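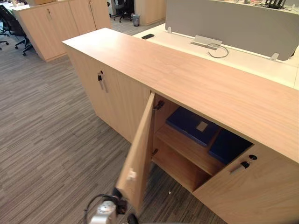 4. Cabinet locks and keys

Fairweather office set, low units. Do this before loading anything in.

1. Find key bag. 2 keys per lock. Write the key number down (ours was 494), then put the spare somewhere else.
2. Key in, quarter turn. Stiff? Pull key, try again. Dont force it.
3. Open door slowly, check both hinges for loose screws. Hand tighten only, no drill.
4. Close it. Gap uneven = side screw on the upper hinge, half a turn, recheck. 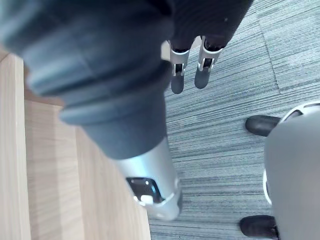 Fig. 2. Fingertips, close up.

5. Wipe the top with a dry cloth. No spray near the keyhole.

CAUTION: keep fingers clear of hinge side when closing.

NOTE: Lost both keys? Email Chaimae Mansour at Dusteck with the key number. Replacments take a week, longer in December. No number, no key, whole lock gets swapped.

Shelf pins: see section 5.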